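4.2 Changes in the daily work of the preparation staff

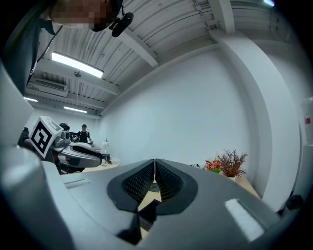

Figure 3. Work with the hand-held grippers in the demonstration room. A second gripper, with a marker cube mounted on it, is visible behind the first.

Before the change, the staff of the Jilledard site prepared rooms for guests by hand and followed a paper list. After February, part of their shift was moved to the demonstration room, where they carry out the same kind of table work with hand-held grippers. The recordings are used by Vainio to teach the robot arms which are planned for the second building. In this section we report what the staff told us about this change, and what we saw ourselves during the visits.

The first point concerns the hands. Almost all persons we interviewed said that the gripper makes them slower at the start. A worker who has folded cloths for many years does this without looking, but with two finger pads in place of ten fingers she must think about every movement again. Wanpen Bunnag, who has the longest service in the group, described it as "learning to write with the other hand". She also said that the feeling became weaker after the second week – but it came back each time a new object was given to her.

The second point concerns the working day. Room preparation has a natural rhythm, with walking between floors and short talks in the corridor. Work in the demonstration room is done in one place, and in blocks of 30 minutes. The team leader, Darlene Gagnon, had asked for shorter blocks, and the site manager agreed to a break after each one. Some workers liked the quiet. Others missed the corridor, and two of them asked to return to the floors on Saturday, when the house is full.

The third point is about knowledge. In the old work, small tricks were passed from one colleague to another and were not written down. Now such tricks have a value for the company, and the staff are aware of it. Emmanuel Nyamweya asked in the interview whether his way of setting a table would still be "his" when the arm can do it. We could not answer this question, and the agreement between the site and Vainio does not mention it. In our opinion it should be treated before the next group begins.

Regarding pay, the hours with the gripper are paid at the same rate as the hours on the floors. Several workers found this not fair, for the reason that the new task asks for more attention. The management had another view and considered it as lighter work, without carrying. The two sides had not come to an agreement when our visits ended, and we return to this matter in Section 5.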